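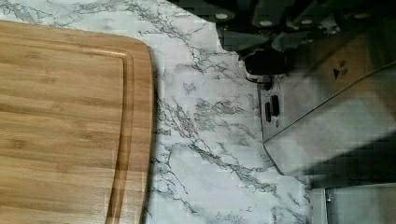 Claltosside Community Kitchen: progress report to the Medrano Fund
Prepared by Fabian Berchtold, 17th November

Work since the last report

The prep side of the kitchen is finished and in use. The old worktops came out in February and the new marble-pattern counters were fitted by Pradard over two visits. The second visit was needed to correct the joint by the sink, and Pradard did not charge for it.

The boards took longer than planned. Our first order was for thin boards with no groove, and tomato and meat juices ran straight onto the counter. We sent those back and bought wooden boards with a juice groove cut around the edge. They cost more per board, so we bought 7 instead of the number in the original budget. For a normal class this is enough, with people working in pairs.

Raw meat is still prepared on separate plastic boards, which we already had. These are kept on the lower shelf and washed in the machine. The wooden boards are washed by hand, dried standing up and oiled once a month. A sheet by the sink explains this — it was rewritten after one board was left to soak overnight and split.

Classes and attendance

We have run the basic knife skills course twice, with 87 people attending at least one session. Of these, 40 completed the full course. Evening sessions filled first. The morning group was smaller and we have moved it to a later start.

Spending

The counter work came in on budget. Boards and oil went over by about 2 percent of the equipment line, and we covered this from the amount set aside for small utensils. No change to the total grant is requested.

Still to do

The wall rack for drying the boards has been ordered from Veltonar but not delivered. For now they stand in a dish rack that is too shallow for them, and they need to be leaned against the wall. We also need to reseal the strip where the counter meets the tile behind the stove.

The next course covers soups and stews. Receipts for the counters and the boards are attached, and the Veltonar invoice will follow when the rack arrives.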